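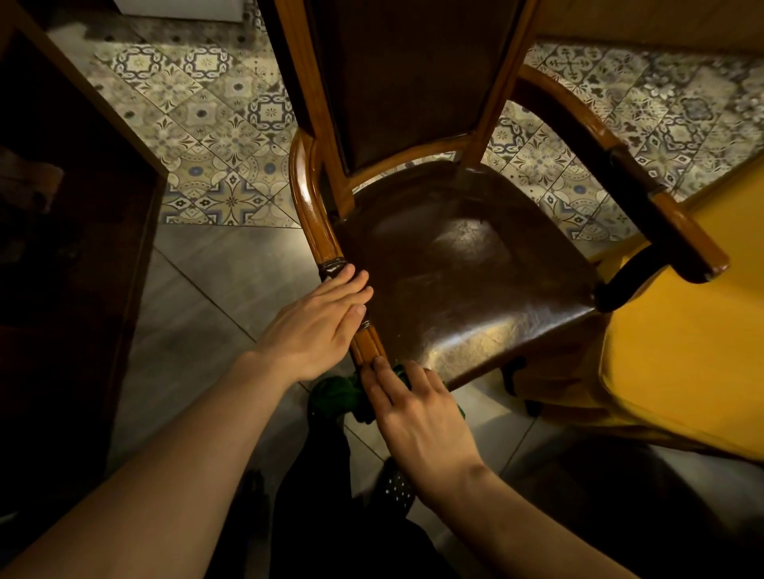

Leather-seat bentwood armchairs get cleaned from the wrong end in most of the guides I have read. The guides start with the seat, spend four paragraphs on conditioner, and give the legs one line. The legs are where the dirt is. Mop water dries on them, shoe soles scuff them, and the grease from hands ends up there when the chair gets dragged. I do the legs first, with a folded or crumpled cotton cloth (mine is green, any lint-free cotton will do), one hand flat at the joint of the leg and seat rail to hold the chair still and the other working the cloth on the lower part. The dark bands wrapped around the front leg need separate treatment from the bare wood. Dirt packs along both edges of a band, and a wide pass with the cloth rides straight over it. Back the cloth with a fingernail, follow the edge all the way around, refold, repeat.

Sequence I use, for comment:

1. Dry cloth, all four legs, top to bottom.
2. Damp cloth, wrung until it no longer drips. Two drops of dish soap per quart of water.
3. Dry cloth again within a minute.
4. Band edges.
5. Arm padding, same damp cloth, fresh side.
6. Seat and back leather, dry cloth only, unless something is stuck to it.
7. Conditioner on the leather, March and once more in fall. Not on the wood.

Interested in what other people do about the bands and about the creases on the front edge of the seat. Mine are worn and I would like to slow that down.

tackrag_ohio

Steps 1 through 3 are fine. I disagree with dish soap on anything that has old varnish. You have no way of knowing whether the finish is a modern polyurethane or a shellac that someone topped up in a previous decade. Shellac does not like alkaline soap. Distilled water alone removes most of it. For what is left, mineral spirits on a cotton swab, test spot on the inside of a back leg where it can't be seen.

gluepot

Two drops in a quart is close to nothing. I have cleaned shellacked chairs that way for years with no clouding. The damage people report comes from leaving the surface wet. OP's step 3 covers that.

tackrag_ohio

Close to nothing is still more than the job needs. Also, "years with no clouding" is a report on your chairs.

gluepot

Yes, they are the ones I have.

moss_and_mortar

What are the bands made of? That decides the method. If it is leather cord or strip, water will shrink it a little each time and the end will eventually pull out of whatever is holding it. If it is vinyl or some kind of tape, the adhesive is the weak point and spirits will lift it. If it is painted cane you should barely touch it at all.

OP

I don't know. I bought the chair used from a Prilholm clearance and the tag only said "armchair, leather, varnished frame." The wrap doesn't feel tacky at the edges. I have not found an end to lift and I don't intend to go looking for one.

moss_and_mortar

Then treat it as leather until shown otherwise. Barely damp cloth, no spirits, no soap. If color comes off on the cloth, stop and let it dry.

That goes for the padding on the armrest too. If it is a sleeve that slides, there is probably a line of grime under each end of it, and you can roll it back a quarter inch to get in there. If it doesn't slide, don't force it.

halfblind_dovetail

Counterpoint on the order. I do the seat and back first and the legs last. Dust falls. If you clean the legs and then wipe the back, everything you dislodged lands on the legs and the floor.

OP

Dust falls, agreed. Leg dirt isn't dust. It is residue from the floor, and it doesn't get worse because a little lint landed on it. I do the legs first for the reason that the chair gets handled the most during that step, and I would sooner put fingerprints on leather I haven't cleaned yet.

halfblind_dovetail

You could turn the chair over and do the legs without gripping the seat at all.

OP

On ceramic tile, with a varnished back frame touching the floor. No.

halfblind_dovetail

On a towel.

OP

Possible. The back is tall and the chair doesn't balance well upside down. I tried it once and it rolled off the top curve of the frame.

kneeler77

Floor question. Is the chair standing on bare tile with no pads? I have patterned tile like that, blue and cream, and the glaze is harder than any chair foot. The feet lose, always. A gritty grout line will take the finish off the bottom half inch of a leg in one winter. I would put felt on before spending any more time on the bands.

OP

It has felt now. I used Stedititz round pads, the 19 mm size, cut down slightly for the front feet. They collect grit as well, so they get checked when I do the legs.

kneeler77

The 19 mm ones peel off mine. I switched to nail-on glides.

gluepot

Nail-on glides in a bentwood leg is how you get a split leg. Drill a pilot hole or leave it alone. The grain runs the length of the bend and a nail goes in like a wedge.

kneeler77

I drilled. No splits so far.

plainweave

On the seat creases. Worn creasing along the front edge comes from the backs of the thighs and from people sliding forward to stand up. Conditioner won't reverse it. It will keep the creases from turning into cracks. What I do:

- Press the crease open with two fingers.
- Brush it dry with a soft toothbrush to get the grit out. Grit in a crease is what cuts the surface.
- Put conditioner on the brush, not on the leather. A bean-sized amount is enough for the whole front edge.
- Leave it ten minutes, then buff.

Twice a year is too seldom for that edge if the chair gets used daily. Twice a year is fine for the back.

OP

Useful. I had been putting conditioner over the whole seat and wiping it off, so the creases probably kept most of the grit. I will brush first from now on.

plainweave

Check the center of the seat too. If it has a strong shine compared with the sides, it is either polish buildup or the surface worn smooth. Wipe a small patch with a barely damp cloth. If the shine dulls and the cloth comes away brownish or waxy, it is buildup.

tackrag_ohio

Or the light is coming in low across a seat with a dip in it. Turn the chair ninety degrees and look again before wiping anything.

plainweave

Fair. Do that first.

moss_and_mortar

Which conditioner? Everyone in this thread says "conditioner" as if there were one.

plainweave

Kirent, the unscented cream. A 100 ml tube has lasted me three chairs and a bag. It darkens light leather slightly. On dark brown you won't notice.

halfblind_dovetail

Kirent leaves a film if you don't buff it properly. I went back to the stuff from Vũ, which is thinner and takes two coats. It costs 85 cents more at my store, so price doesn't settle it.

plainweave

The film is from using too much.

halfblind_dovetail

I used a bean-sized amount.

plainweave

Then from not waiting ten minutes.

OP

Update, Feb 6, 2022. Did the full sequence again with the changes. Distilled water and no soap on the frame, as a test. It took off everything except one scuff on the left rear leg, and that one needed the soap. So tackrag_ohio and gluepot can each keep their position. The bands got a barely damp cloth only, and no color came off on it. Seat creases brushed dry first, and the amount of grit that came out was more than I expected from a chair that is vacuumed. I turned the chair to check the shine on the seat as suggested. The bright spot moved when the chair moved, so I left it alone.

Time for the legs alone was 10 minutes. The band edges took half of that.

tackrag_ohio

One scuff out of four legs. I would call that a result for distilled water.

gluepot

I would call it a result for the soap, given that it finished the job.

kneeler77

Did you check the felt?

OP

Yes. Grit in two of the four. Replaced those.

14 replies hidden | Shared 19 times | 6 people follow this thread

Comments

rye_toast: Tried the toothbrush on a dining chair with the same kind of front edge. Use a soft one. A medium left marks.

old_casters: Nobody mentioned joint screws. If you have the chair on its side for cleaning anyway, check the ones under the seat rail. Mine were a half turn loose.

fennel_b: Does the band edge method work on a rattan wrap? The cloth keeps snagging.

old_casters: For rattan use a dry paintbrush, no cloth.

Contact | Forum rules | © Seat & Frame Care Board | Back to top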